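The Lakel Negatives

Ute Görtz shot the Lakel boat parade for 41 years and never labeled a thing.

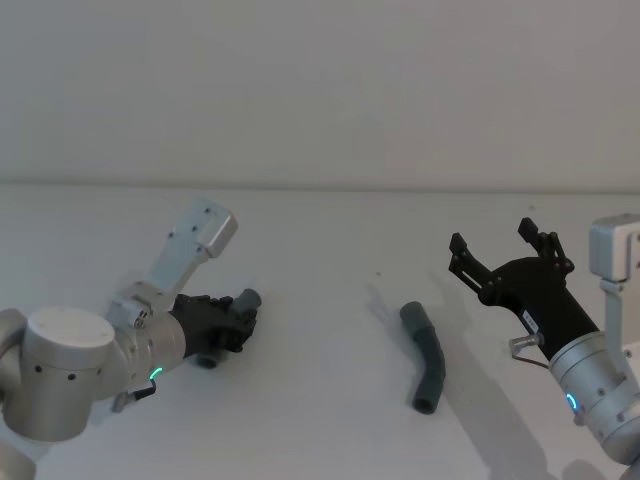
Why would a photographer leave no captions?

She figured anyone who mattered would know who was in the boats, and she outlived most of them.

Rasmus Paulauskas bought the negatives in June, 200 strips in a cookie tin, and ran them through Zidex, a program that promised to sort any archive by date and face. It sorted them by hat. Three mayors ended up in a folder with a goose.

He phoned Ute.

"Which year did the Macedo sink?" he asked.

"Which time?"

"There's a man on the roof of the cabin, waving."

"That's my first husband. He isn't waving. He's telling me to put down the camera and throw him a rope."

Rasmus held the strip up to the kitchen window. There were 12 frames of the man on the roof, each sharper than the last.

"You kept shooting," he said.

"The light was very good."

He wrote FIRST HUSBAND on the sleeve in pencil, thought about it, and added a question mark after HUSBAND.

"Did you ever throw the rope?"

"Next strip," said Ute, and went to see about her soup.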